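What makes puffed food puff?

Popcorn, puffed rice, rice cakes and many of the snacks sold in bags have something in common. They are full of tiny holes. Bite one and it crunches, then it seems to shrink to almost nothing in your mouth. Most of what you bit was air.

The holes are made by steam.

Water takes up more room as steam

When water boils it turns into steam, a gas you can't see. (The white cloud over a kettle is made of tiny drops of water that have cooled down again.) Steam needs far more space than the water it came from. A single teaspoon of water can make enough steam to fill a large saucepan.

If the steam can get out, it drifts away. If it is trapped inside something, it pushes outwards in every direction. This push is called pressure.

Inside a popcorn kernel

A popcorn kernel is a seed from a type of maize. It has a hard shell called the hull, and inside the hull is a store of starch, which the young plant would use as food if the seed were planted. There is also a little water mixed in with the starch.

When the kernel is heated, the water starts turning into steam, but the hull is strong and holds it in. The pressure rises. The starch gets hot and goes soft, a bit like thick jelly. At 180 degrees Celsius the hull can't hold any longer and splits. The pressure drops all at once, the soft starch swells up into foam, and the foam cools and sets hard. That is the white part you eat.

Kernels that don't pop are often too dry, or have a small crack in the hull that lets the steam leak out. If you leave a bag of popping corn open in the cupboard for months, you will probably get more of these.

Puffing rice

A grain of rice has starch too, but once its outer husk is removed it has no strong hull to hold the steam in. People have found other ways to puff it.

One old way, still used in India and other parts of Asia, is to cook the rice a little, dry it, then stir it in a pan of very hot sand. The sand heats every side of the grain so quickly that the water turns to steam before it can escape. The grain swells in a few seconds. Afterwards the sand is sieved out. Ravindran Nambiar, who ran a snack stall as a young man, remembers that the sieving took longer than the cooking, and that his arms ached by 11 in the morning.

Another way is to use a strong metal pot with a tight lid. The grain is heated inside until the pressure is high, and then the lid is opened suddenly. There is a very loud bang and the grain puffs all at the same moment. Breakfast cereal factories use large machines that work on the same idea.

Snacks made from dough

Some puffed snacks don't start as whole grains. A factory mixes maize or rice flour with a small amount of water and feeds it into a machine with a big turning screw. The screw squeezes and rubs the dough until it is very hot. At the far end there is a small hole. As the dough comes out of the hole the pressure drops, the water flashes into steam and the dough puffs up. A spinning blade cuts it into pieces. The shape of the hole decides whether you get rings, tubes or balls.

The pieces are then dried so that they are crisp, and flavouring is added. They are light but bulky, so even a big bag doesn't weigh much. Some bags have a clear window so shoppers can look at the food before they buy it.

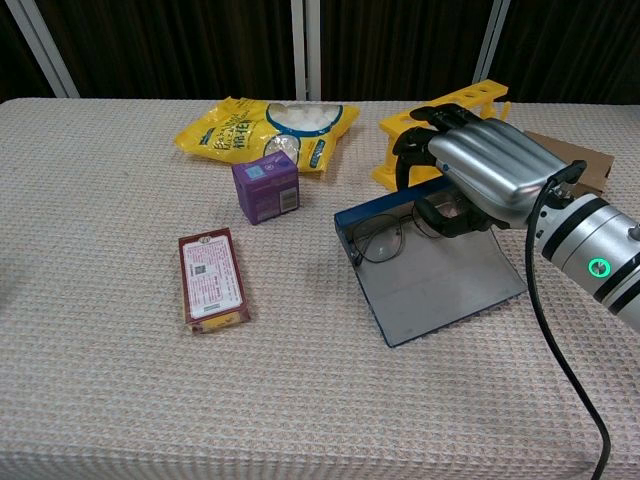

Why does it go soft?

A fresh puffed snack has very little water left in it. The walls around the holes are thin, dry and stiff, and they snap when you bite them. The snap is the crunch you hear.

Air always has some water in it. If the snack is left out, the dry walls soak that water up and begin to bend where they used to snap. The food isn't bad at this point, but it is chewy and most people don't like it much.

Factories seal their bags to keep damp air out. Many of them also fill the bags with nitrogen, a gas that already makes up most of the air around us. It helps the food stay fresh and cushions the pieces so fewer of them break on the way to the shop.

Try it yourself

You need some plain popcorn or puffed rice, two small bowls and a jar with a tight lid.

1. Put a handful in the jar and close the lid.

2. Put a handful in one bowl and leave it in the kitchen.

3. Put a handful in the other bowl and leave it in the bathroom while someone has a shower.

4. The next day, squash one piece from each between your fingers and listen. Don't eat the ones from the bathroom.

Write down which was the loudest and which was the softest.

Words to know

Hull: the hard outside of a seed.

Pressure: how hard something is pushing on a surface.

Starch: a food store made by plants, found in rice, maize and potatoes.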